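Grinding Stones from the Lower Terrace at Grundwood: A Use-Wear Study

Hwa-young Pyo
Archaeology project, second year

1. Background

The Grundwood site lies on two river terraces below the village of Astodberg. The upper terrace was dug first and is fairly well known. It had house floors, hearths and a large amount of pottery. The lower terrace was opened later and over a much smaller area, and most of what came out of it was stone. Among the finds were 18 grinding stones and handstones, which were washed, bagged and put into storage without further study.

My project looks at those 18 stones. I wanted to find out whether they were used for the same work as the ones from the houses above. The usual view is that grinding stones on farming sites were for grain. That is often correct, but stones were also used for pigment, for nutshells, for softening hides and for sharpening bone points, and the wear from each of these looks different once it is magnified.

2. Material

All the stones are sandstone except two, which are a coarse basalt that does not occur near the river. Eleven are handstones and seven are lower stones, or querns. None of the querns is complete. The largest piece weighs 1080 grams and the heaviest handstone weighs 696 grams. Several have one face worn flat and the other left rough, and on three of the handstones both faces are worn.

The excavation notes give a square and a depth for each find. In two cases the depth had been left blank, so I left those stones out of the part of the study that deals with layers.

3. Method

I followed the steps in the Murakami manual, which our department uses for ground stone. Each stone was looked at first by eye under a low lamp, then under a stereo microscope. I recorded the following for every worn face: the shape of the surface, the direction of any scratches, whether the grains were leveled or rounded, whether there was polish, and any residue in the pits.

To have something to compare with, I also made test pieces. I collected river sandstone near Astodberg and used it on four materials: dry barley, hazelnuts, red ocher and soaked cowhide. Each piece was used for two hours in sessions of 30 minutes. The scratches were drawn on tracing film at the end of each session.

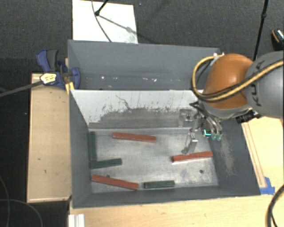

Red and dark green bars in the gray two-part bin.

The records were kept in Lola, the finds database the department set up for student work. Lola allows only one wear type per object, so for stones with two worn faces I made two entries and joined them with a note. This worked, but it made the totals awkward to check and I ended up keeping a paper list as well.

4. Results

Ten of the stones have wear that matches my barley pieces. The grains are leveled, there are long scratches running mostly one way, and the polish is weak. Three more have pits and rounded grains close to what I got with the hazelnuts.

Four handstones are different. Their scratches are short and cross each other, and there is red material deep in the pits. On the test piece used for ocher the pattern was almost the same. All four came from neighboring squares on the east side of the trench, next to a shallow pit that the excavators had listed as a hearth – although no charcoal was recorded from it.

The last stone, one of the two basalt ones, could not be assigned. Its surface has weathered too much.

5. Discussion

The lower terrace was clearly not a place where only grain was processed. The four red-stained handstones suggest that pigment was ground there, and perhaps always in the same corner. I would like to see the soil samples from the pit looked at again, as the reading as a hearth seems to rest on its shape alone.

There are limits to this. My test pieces were used for two hours each, and the real ones may have been used for years. Heavy wear from one task can hide lighter wear from another – so a stone I have put under grain may have had an earlier use. The red material has also not been tested chemically.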